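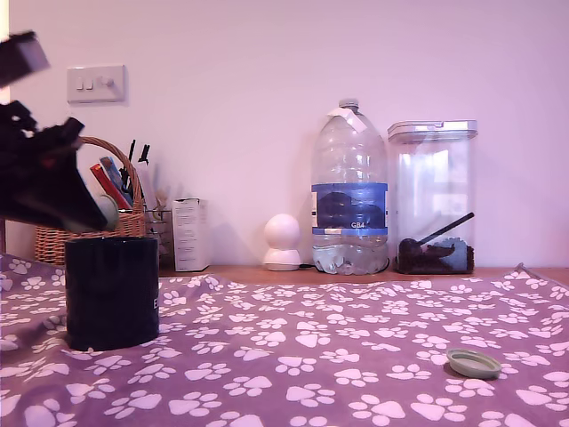 Der Korb mit dem hohen Henkel, davor der schwarze Behälter. Über dem Korb der Lichtschalter mit dem runden Drehknopf.

Galerie: Die Schreibecke in der Küche

5. Oktober 2020

Seit Juli wohnen wir in der Wohnung in Nonescombe, und seit Juli suche ich jeden Morgen einen Stift. Ein Arbeitszimmer haben wir nicht. Was man zum Schreiben braucht, wohnt deshalb bei uns an der Küchenwand, zwischen dem Tisch und der Arbeitsfläche. Auf dieser Seite zeige ich die Ecke, so wie sie im Alltag aussieht, und schreibe ein paar Zeilen zu den einzelnen Sachen. Mein Deutsch ist nicht meine erste Sprache, ich bitte um Geduld mit den Sätzen.

Zum Korb
Er ist aus Weide geflochten, der Henkel ist aus hellbraunem Rohr. Ich habe ihn auf dem Markt in Kellwood gekauft, eigentlich für Äpfel. Für Äpfel war er zu klein, für Stifte hat er genau die richtige Größe. Der Henkel ist praktisch: Wenn wir den Tisch zum Essen brauchen, trage ich alles mit einer Hand weg. Etwas Rotes schaut immer schräg heraus, daran erkenne ich den Korb schon von der Tür.

Zum schwarzen Behälter
Matt und ganz dunkel, mit weißer Schrift. Er steht auf der Tischdecke vor dem Korb und soll dort auch bleiben. Ich hatte ihn zuerst neben dem Herd, aber dort wurde er jeden Tag verschoben.

Zum Glas
Das kleine Glas rechts vom Korb ist für die dünnen Sachen, welche im Korb nach unten rutschen würden. Klares Glas ist mir lieber als Blech, man sieht den Inhalt und muss nicht alles ausschütten.

Zur weißen Schachtel
Sie steht schmal und aufrecht neben dem Glas, auf der Holzfläche. Solche Kartons hebe ich gern auf. Mein Nachbar Caradog Hopkin findet, ich habe schon zu viele davon, und wahrscheinlich hat er recht.

Zur Wand
Die weiße Schalterplatte hat zwei kleine Schalter links und den Dimmer rechts. Für das Schreiben am Abend drehe ich das Licht ganz auf, zum Essen wieder herunter. Ein Regal wollte ich an dieser Stelle auch einmal anbringen, 40 cm breit, aber dann wäre der Schalter schlecht zu erreichen.

Was noch fehlt: ein fester Platz für die Briefe. Sie liegen im Moment im Flur, und dort vergesse ich sie. Für Vorschläge bin ich dankbar, bitte über das Formular auf der Kontaktseite.

Zurück zur Übersicht | Nächste Galerie: Der Flur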